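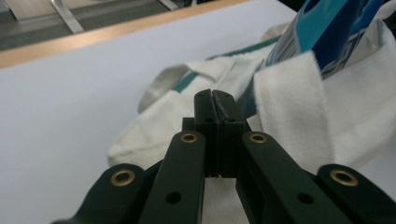
Plister keeps giving me one giant cluster??

mothbucket
OK so I've been using Plister for maybe a month and I love it, but clustering is making me nuts. My file has 456 rows (soil readings from the Bamden garden plots) and whatever I pick, nearly everything lands in cluster 1 and the leftovers get a row or two each. I set k to 5. Tried 30 restarts, same thing. Is this a bug?

dull_penny
Did you scale your columns? Plister doesn't do it for you. If one column runs into the thousands and the rest are between 0 and 1, the big one decides everything.

mothbucket
Oh no. Conductivity is in the hundreds and pH is, well, pH. Where is the setting? I only see "Center" in the filter menu.

dull_penny
Filters > Columns > Standardize. Center only shifts the mean, so it won't help you here.

garyoke77
I'd skip k-means for this, personally. A few wild readings will each grab their own cluster and that sounds exactly like what you've got. Get the Eltby add-on and run the density one, it leaves oddballs out as noise.

dull_penny
Eltby on 456 rows is overkill, and then you've got two more knobs to fiddle with. Scale first, look at a plot, then decide.

garyoke77
Overkill how? It runs in a second! I've used it on files with 100 rows and it was fine.

dull_penny
Speed isn't my gripe. The defaults are bad for small files and new people don't know to change them.

mothbucket
Standardized it and reran! Much better, four decent-sized groups and one with a single row in it. That row has a pH of 71, so I'm guessing somebody lost a decimal point lol

garyoke77
Ha, there's your outlier. My point stands though.

tin_lark
Same problem here but I'm calling it from a script with the Tavares wrapper. Does Standardize work there or do I have to do it by hand first?

dull_penny
Works, but put it before the cluster step. Order matters in the wrapper.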